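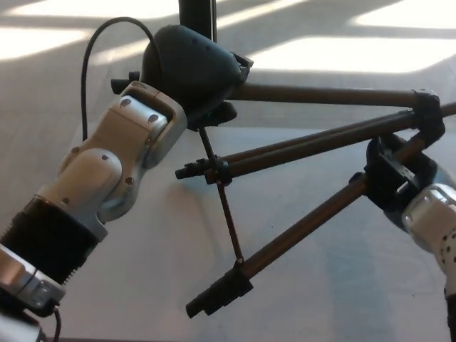 Two arms, one tripod

The robot club at Flindora College has spent a whole semester on a job most people do without looking. Fold the legs. Close the clamps. Put it down.

Mid-afternoon in Dremport and the sun is coming in hard. One of the students wants a blind pulled, another wants it left alone, because the Laur final will be held in a hall with windows and the robot had better get used to it. The blind stays up.

The club calls the robot Usten. Two arms, a camera up top, a laptop with a cracked hinge that runs the lot. Usten has been entered for the household class at Laur, where each team gets a set of everyday objects and a clock. Umbrella, folding chair, tripod, a few others. Most schools picked the umbrella. Flindora picked the tripod, partly out of stubborness.

"It's a horrible object," says a second-year, with real affection. "You push on one leg and the other two go somewhere. There's the brace in the middle tying it all together. You can't treat it as one thing and you can't treat it as three things."

So they drive it by hand first. One student sits at the controls and moves both arms, watching what the camera sees, and everything gets recorded. Then again. Then again, with the tripod turned a little. The club has 891 good runs logged as of this visit, and the wall chart says 4000. The wall chart is optimistic. August was supposed to be the cut-off and August has been crossed out and written in again underneath.

What counts as a good run is argued over a lot. A leg that closes but pops back a finger's width, does that go in? Last spring it did. Now it doesn't. They threw out a heap of old recordings after that vote and there are still hard feelings, mostly from the people who made them.

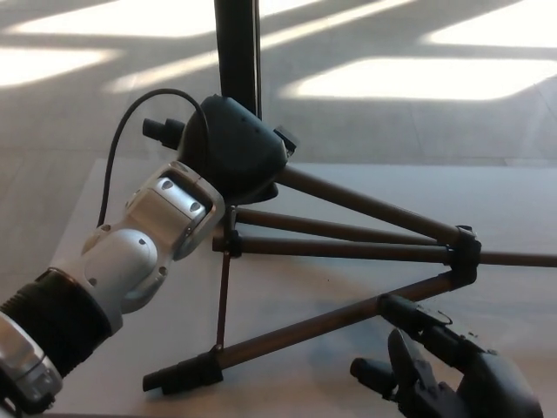 Usten's left arm up against the tripod head, with the right hand low by one of the legs.

Watching it is slow. Left arm goes to the head, to keep the thing from sliding off when the other side starts pulling. Right arm goes looking for a leg. The trick, I'm told, is the left. Too light and the tripod spins away, too heavy and it digs in and nothing moves at all. New drivers stare at the right hand the entire time, where the action is, and forget the left one until there's a clatter.

There's a fair bit of clatter. Nobody looks up.

Getting a turn at the controls takes a while. First-years begin on wiring and labels, sitting through other people's runs and typing in where it went wrong. "Slipped at clamp." "Wrong leg." "Sneezed." After 100 labeled runs you get a seat. It was meant as a way of getting the boring work done, and it sort of is, but the older students swear the labelers make the best drivers. They've seen every way to lose.

The money side is thin. Arms on loan from the engineering department, which wants them back between semesters. Tripods bought used, the cheapest the club could find, and they wear out fast in the clamps. A worn clamp closes easier, so a robot that learned on a worn one does badly on a new one. That took weeks to spot. Now they rotate 3 of them and mark each recording with which one was used.

Then the real test, no one at the controls. I'm shown a good one from the week before, on the laptop. Then a live one. The left arm settles on the head. The right comes in, hesitates, backs off, comes in lower. Takes hold. The leg starts to swing and the room goes quiet for the first time all afternoon, and then the brace catches and the whole tripod walks sideways across the table. Someone hits stop.

"Brace," says the student with the clipboard. Writes it down.

They have a theory about the brace. They have two theories, and the two people who hold them don't agree on much else either. One wants the left arm to let go of the head halfway and move down. The other says letting go is how you end up on the floor. Both get tried before anyone goes home, is the rule, so both get tried. The first fails quicker. The second fails in a way they all seem to find intresting, four heads round the laptop, playing the same few seconds over and over.

By six the sun has moved off the table. A first-year is on run number something, tongue between her teeth, easing the left arm back to where it started. Pizza has arrived and is getting cold on top of a filing cabinet. She wants one more go.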